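November 2011

Boiler out again. Third page of this book in a row that starts with the boiler. Wires all over the yellow, spade connectors, me none the wiser.

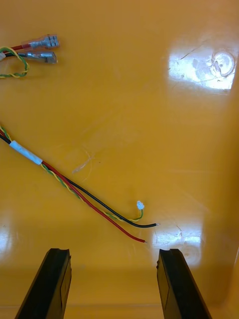
Eamon Mac Giolla reckons I should stop messing and ring Moriarty, get a proper quote, and that a house as old as ours will eat whatever you feed it and ask for pudding. He said as well that if I put off the decision till after Christmas I'd be having the same conversation in a coat. I'm having it in a coat now.

So. Where we are. Quick because the bus is at ten to and I've not found my other boot.

House cold since the night before last. 14 degrees in the kitchen with the oven door open, less upstairs, didn't look. Mum in the back bedroom with the fan heater and the cat, says she's perfectly fine, says they had ice inside the windows at Ketgate when she was a girl and nobody died. Uncle Francis did die, but of something else.

Rang Moriarty at lunch from the stairwell at work. Woman on the phone very nice, could do the 10th at the earliest for a look, only a look, no promise of parts. Wanted the model number. Said I'd ring back. Model number is on a plate behind the flue where no human head can go. Tried with a hand mirror, got it backwards, wrote it down backwards, then couldn't tell if the thing on the end was a 2 or a Z. Rang back, gave her both. She laughed. It's the old Groltitz, she knew it straight off from the first bit, and went a bit quiet the way the vet does.

They'll patch it, she says, but she wouldn't spend much on it. Which is what Dad said in whatever year that was, and he patched it himself, and here we all are.

Later. Home. Found boot (airing cupboard, no idea).

Money. Did the sums on the back of the gas bill. The call-out is 111 before anybody lifts a spanner. Then parts. Then if it's really gone, a new one, and I can't even write that number in here, I'd have to look at it every time I turned back for a birthday. There's the Grusturbridge money. I said I wouldn't touch it. It was for the roof and before that it was for the car and before that it was for me to go somewhere warm for a fortnight, ha.

Talked to Helen. She says use it, what's it for. I said it's for emergencies. She said you are wearing two hats. Fair.

But it isn't really the money, or not only. It's that if we put a new boiler in, it's as good as saying Mum is staying here, and if she's staying then somebody has to be here with her, and we all know who has the flat shoes and the bus pass. Helen is very good on the phone. I don't want to be sour about it. I'm a bit sour about it. And if we don't put one in then it's the other conversation, the one with the brochures. The nice place out past Ketgate with the fish tank. Mum called it the departure lounge and then wouldn't speak till Countdown.

She asked me tonight were we selling up. Just like that, over the soup. I said where did you get that from, and she said she could hear me on the stairs with my phone voice on. It was only Moriarty, I said, about the boiler. She said your father never paid a man to come and look at that boiler in his life. I said no and look at it. That was a mistake. She put her spoon down. Then she laughed, thank God, and said he once had the whole front of it off on Christmas Eve with the goose waiting, and lit it with a rolled up hymn sheet. I'd never heard that one. All these years and I'd never heard the hymn sheet.

Must write more of these down. I say that every time and then it's all boilers.

Soup was leek. Not enough salt. Bread from the Tuesd from the market, gone hard so toasted it, which helped the kitchen too a bit.

Jobs for tomorow:
ring Moriarty, say yes to the 10th
hot water bottles, at least 2, the pink one leaks
ask next door about the oil radiator
Mum's tablets, the white ones not the other white ones
library books!! Overdue since forever
Helen re Christmas, pin her down
thick socks

Went next door after all, couldn't wait. She gave me the radiator and a bag of windfalls and told me all about her hip. Forty minutes in the doorway, warm doorway though. The radiator weighs the same as a small horse. Got it up the stairs one step at a time with a towel under it so as not to mark the wood, and Mum calling directions from the bed, left a bit, mind the picture. Plugged it in and it ticks. She likes the tick. Says it's company.

Sat with her a while with the light off. She was telling me about the shop in Grusturbridge where she got her wedding shoes, how they were half a size small and she told nobody, danced in them anyway and couldn't walk for days. I think she was telling me something about not complaining but it may just have been about shoes. Fell asleep half way through the bit about the band. I stayed till the cat made it clear I was on his side.

Now me. Kitchen, coat, second hat. Apples peeled and in the pan with the last of the brown sugar, don't know why, seemed wrong to leave them in the bag. The windows have all steamed up and it smells lovely in here, I'll say that for it.

I keep going round it. If I take the Grusturbridge money, then it's gone and we're warm. If I don't then I have some money and a cold mother. Put like that. Eamon would say put like that. He rang again at nine just to ask was it lit. Decent of him. Offered a bed for the both of us and I said she'd never, and she wouldn't, but I was glad to be asked, more than I let on.

Right, decided. Money comes out in the morning if the bank's open before my shift. Not telling Helen till it's done, she'll only want to get three quotes. And the other conversation can wait for spring. It has waited this long.

Pen running out, typical. Apples catching, can smell th

Saved them. Mostly. Bed, in socks.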